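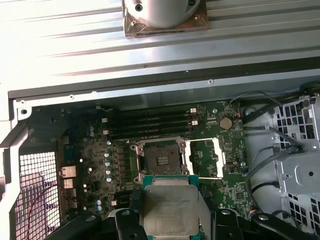
Press Releases / Products and Services

Zukwood Introduces Board-Level Grading for Reused Desktop Computers

RURKAU, Tue 11 November - Zukwood, a refurbisher of office computer equipment, today introduced a board-level grading procedure for used desktop towers. The procedure replaces the power-on check that the company previously used as its main acceptance test. It applies to all tower units received at the Rurkau workshop and to all replacement motherboards sold from stock.

Under the earlier method, a tower that started and completed its self-test was passed to cleaning and drive installation. Units that failed were sorted for parts. The new procedure adds a physical inspection of the motherboard before any power is applied. The side panel is removed, the tower is laid flat, and the processor socket, memory slots, capacitors and cable connectors are each given a separate grade. The lowest of these grades becomes the grade of the board.

Zukwood developed the procedure during a trial that ended in October. The trial covered 825 towers from office closures and lease returns. Of these, 667 were accepted for resale, and the remainder were assigned to parts recovery or metal recycling. The company recorded the reason for every rejection. Socket damage and deformed memory latches were the two most frequent entries.

"A board can start normally on the bench and still have a socket that should not be used for a second processor," said Birgit Diekmann, technical manager at Zukwood. "We want the condition of the socket on record before the unit goes any further." 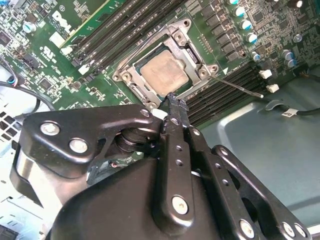 Processor removal is the step that the procedure regulates most closely. The cooler is taken off first and placed on a separate tray with its screws. Old thermal paste is then addressed while the processor is still held in its socket. A hazy film left on the heat spreader, as on the processor in this Dell board, is graded as residue and not as damage. The retention lever must be free along its full travel before the load frame is lifted. The technician then raises the processor straight up and stores it in a closed carrier.

The exposed socket is inspected under angled light from two directions. Any pin that is out of line with its row is entered on the grading sheet by position. Zukwood does not straighten pins on boards intended for resale. Boards with displaced pins are offered only as a source of connectors and other components, or are sent for recycling.

Memory slots are inspected for dust, cracked housings and latches that do not return. The coin-cell battery is measured in place and replaced if its voltage is below the limit on the sheet. Capacitors are examined for raised tops and for deposits at the base. Power supplies are graded separately and are not opened.

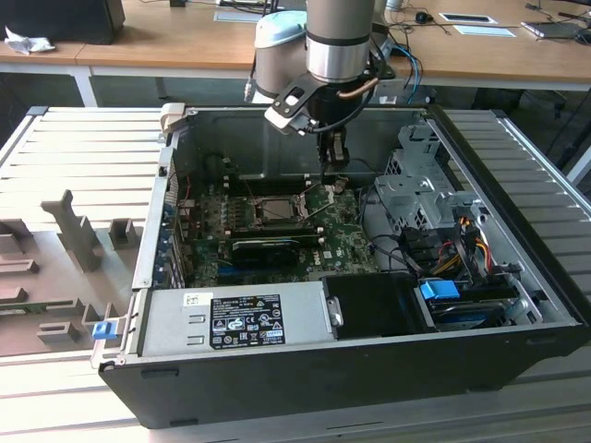

Can a tower be graded without removing the motherboard from the case?

The complete inspection is carried out with the board still mounted in its chassis. The board is taken out only if the first inspection shows corrosion near a mounting point or a fault that may extend to the underside.

Each accepted unit is supplied with a one-page grading sheet. The sheet lists the grade for each inspected area, the parts replaced and the date of inspection. Buyers of replacement motherboards receive the same sheet with a protective cover fitted over the socket.

Najafi, a parts distributor that purchases recovered boards from Zukwood, has accepted the grading sheet in place of its own incoming inspection. The first delivery under this arrangement consisted of 201 boards and was received at the distributor's Zornthorpe warehouse.

"Our incoming inspection repeated most of what the workshop had already done," said Carola Weidemann, purchasing manager at Najafi. "With the sheet we check the serial number and the socket cover, and the board goes to the shelf." 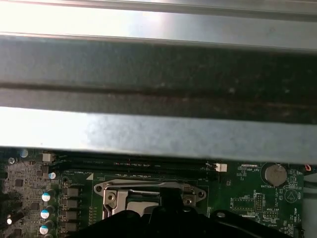
Processor socket and retention frame on a desktop motherboard, with the memory slots beside the chassis cross-member.

Grading sheets are available in printed form and as a file on request. Prices for graded towers are unchanged. Boards already in stock will be graded in order of receipt, and ungraded boards will remain on sale under the previous terms until that work is complete.

About Zukwood

Zukwood refurbishes desktop computers and supplies tested replacement parts to repair shops, schools and offices. Its workshop and parts store are located in Rurkau.

Press contact: Birgit Diekmann, Zukwood, Rurkau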